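Ticket: booking confirmations not going out / going out twice
Account: Brodell (chair and table rental)
Product: Mugo bookings on Hostley shared plan, mail through Taduser
Priority: High
Status: Closed, see last entry

Opened by customer, Thursday 7:52 am

Confirmation emails have stopped. Customer books chairs or tables on the site, gets the "thank you" page, then nothing in their inbox. We get nothing either. Bookings do show in the Mugo calendar so they're not lost, but people are calling to ask if it went through and some of them book again to be safe. Now we have doubles in the calendar.

Also, and I don't know if this is the same thing, a few people got the same confirmation two times last week. Same order number both times.

Nothing changed on our end. No new plugins. Please hurry, it's wedding season and the phone won't stop.

Support, 8:20 am

Thanks, got it. Few things before I dig in:

- does the test email button in Mugo work? Settings, then Notifications, bottom of page
- rough time of the last confirmation that arrived OK
- any error on the Mugo status page, copy the whole line please
- is it all booking types or only some

Please don't reinstall Mugo yet. It wipes the send log and I need that.

Customer, 8:41 am

Test email: says "sent" in green. Never arrived. Checked spam.
Last good one: yesterday, 2:10 in the afternoon.
Status page: "Queue: waiting. Last run: OK." That's the whole line.
All types. Delivery, pickup, the white resin chairs, folding tables, everything.

I did reinstall the calendar widget before I saw your message, sorry. Not Mugo itself, just the widget. Hope that's ok.
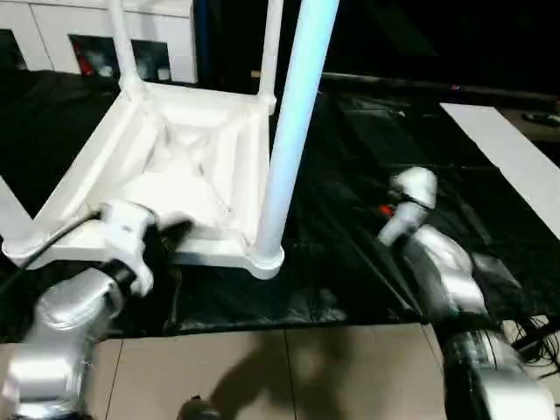 Also the order for the church hall is one of the ones with no confirmation. They need forty chairs and they want something in writing by noon. Can I just email them by hand or will that mess something up?

Support, 8:55 am

Email them by hand, that's fine, it doesn't touch the queue. Widget reinstall is fine too, it only displays stuff.

Looking at the server now.

Log, 9:05 am

- site loads ok, no errors in the PHP log since midnight apart from the usual image resize warnings
- disk 66 percent full, not the problem
- scheduled job for Mugo is there, runs every five minutes, exits clean every time
- mail queue table in the database: 823 rows waiting. That's way more than this site should have
- oldest row is from yesterday 2:14 pm, matches what customer said

So Mugo writes the message, scheduler picks it up, hands to Taduser, and... then the row goes back to waiting. No error shown. Mugo treats "try later" the same as "fine" on the status page, that's why it says OK. Unhelpful.

Log, 9:30 am

Turned on debug logging in the Mugo mail settings. Ran the job by hand. Reply from Taduser is a temporary refusal, daily limit reached. The plan on this account allows 1,000 messages a day.

Brodell does not send 1,000 messages a day. Asked customer.

Customer, 9:44 am

No way. We do maybe thirty bookings on a busy day and each one is two emails, one to them and one to us. Plus the reminder the day before. We don't do a newsletter. Have we been hacked?

Support, 9:50 am

Don't think so but checking. Can you log in to Taduser and look at the Activity tab, sort by recipient, and tell me if the addresses look like your customers? Don't send me the full list, just whether you recognize them. And change the password while you're there. Turn on the two step login if it isn't on already.

Customer, 10:26 am

Sorry, delivery truck was here. Yes they're ours. Same people again and again though. One lady has had a pickup reminder every hour since Tuesday night, for a rental she brought back in August?? No wonder she was short with me on the phone.

Password changed, two step on.

Support, 10:31 am

OK that's really useful. Not a hack then, something is re-sending old stuff. Changing the password doesn't change the API key, which is what the site uses, so the re-sends are still going. Give me a bit.

Log, 10:50 am

Things tried and ruled out:

1. Duplicate scheduler entry. Only one. Deleted and re-added it anyway. No change.
2. Clock wrong on server. It's right. Mugo timezone was set to UTC and site to local, fixed that, but it would only shift reminders by a few hours, not bring back old ones.
3. Caching. Flushed everything. No change.
4. Old rows stuck in queue table. Sorted by date, nothing in there older than yesterday. So the August reminder did NOT come from this database.

Number 4 is the important one. If the live site isn't sending it, who is.

Log, 11:15 am

Pulled the message headers for the August reminder from the Taduser activity view (customer sent a copy). Link at the bottom of the email goes to a staging address, not the main one. There's a second copy of the whole site on the account, in a subfolder. Made in August when the site was moved to the new theme. Full copy of the database, same Taduser key, own scheduler entry under a different user so I didn't see it in the first list. My bad, should of listed all users first.

The staging copy was asleep because its scheduler was switched off. Hostley did a platform update Tuesday evening and the scheduler entries that were off came back on. Checked against two other accounts on the same server, same pattern on one of them. Raised separately with the Hostley platform people.

So staging woke up, thought it was weeks behind, started sending reminders, couldn't mark them as sent (its uploads and log folder is read only), and tried again every hour. Used up the daily limit by early afternoon each day. Live site gets refused after that.

Explains both things. Double confirmations = live plus staging, for bookings that exist in both. Missing ones = limit.

Support, 11:22 am

Found it. There's an old test copy of your site sending mail with your key. Do you still need it for anything? I'd like to switch it off now and delete it later.

Customer, 11:24 am

Turn it OFF please. I didn't even know it was there, the web guy we had did that.

Log, 11:40 am

- staging scheduler removed
- staging folder password protected, mail settings blanked
- new Taduser key made, put in live site only, old key revoked
- live queue paused until I sort out what's in it

Queue has a lot of junk in it now because people booked twice. If I just let it go they all get two or three emails and the phones start again. Exported the table, went through by order number. 196 real messages to send, rest are repeats or reminders for stuff that already happened. Customer to check the list before I release.

Customer, 12:35 pm

Looked through it. Two I'd take out, both are test orders I made this morning with my own address. Rest are right. Church hall is in there, fine to send, they have my hand written one but another won't hurt.

One question. The ones who booked twice, do I cancel the second in Mugo or do you? If I cancel does it email them a cancellation, because that will start a whole other thing.

Support, 12:48 pm

Yes it would email them. Untick "notify customer" in the little box before you hit Cancel booking. It's ticked by default. Do one first, with your own test order, and check nothing comes through.

Limit on Taduser resets at midnight, but I've asked them for a one time bump so we don't have to wait. If they say no I'll release the queue at 12:05 am.
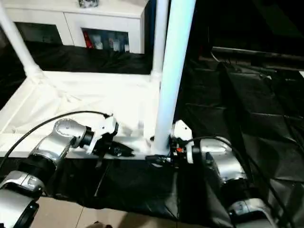 White table with the white cloth on.

Customer, 1:30 pm

Cancelled my test one, no email, good. Doing the others now. Stock numbers went back up after each cancel so the calendar looks sane again. Folding tables were showing as sold out for Saturday and they're not!! We probably lost a couple bookings over that.

Log, 2:05 pm

Taduser approved the bump. Queue released in batches, small gap between each. Watching.

2:20 first batch delivered, no refusals
2:45 two bounces, both typos in the address (gmial). Passed to customer
3:10 queue empty
3:15 test booking made from outside, both emails in under a minute
3:40 another test, with a reminder set for five minutes out. Came once. Good

Debug logging off again, it fills the disk fast.

Support, 3:50 pm

All sent. Please keep an eye on it through the weekend. To do on your side when you get a minute:

- call or email the lady with the hourly reminders, she'll have stopped getting them at 11:40
- in Taduser, Alerts, set one at half your daily limit. Goes to your own inbox so you hear before customers do
- ask your old web person if they left anything else lying around on the account. There's a folder called old2 that I haven't touched

To do on mine: delete staging after you confirm, ask Mugo to show the refused message on the status page instead of OK.

Customer, 4:12 pm

Thank you. Called her, she was nice about it in the end, gave her ten percent off next time. Alert is set. Leave old2 for now, I think it has our old price list in it and I want to look first.

Go ahead and delete the staging one.

Log, Monday 9:10 am

Staging deleted, backup kept thirty days. Weekend traffic normal, no refusals, no duplicates. Mugo replied, they've logged the status page thing but no date. Hostley platform ticket still open, linked to this one.

Closing. Customer can reply here to reopen.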